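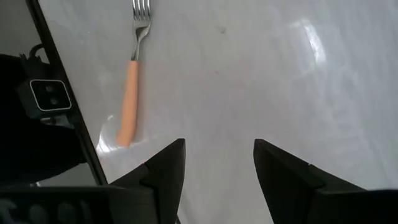
Week 6 handout: Rules for tabletop grasping sessions

1. Approach with the jaws open. Line up with the handle before closing, and take flatware by the handle.

2. Keep the second arm parked clear of the path of the working arm. If both must move, run at the lower speed setting.

3. Glossy tabletops throw glare into the wrist view. Check the view before every session.

4. Log every failed grasp. The Grunbridge set has 1,429 attempts, and 377 of them had no failure code and had to be dropped.

5. Press the stop before reaching over the table.

Read section 19 of the Clutolness lab manual before Sunday.

Filed under: Course Materials > Robot Safety

Comments (2)

tmk44: Does rule 2 apply in simulation?

benchrat: No, but log it the same way.

Contact Prulard Teaching Labs | Back to top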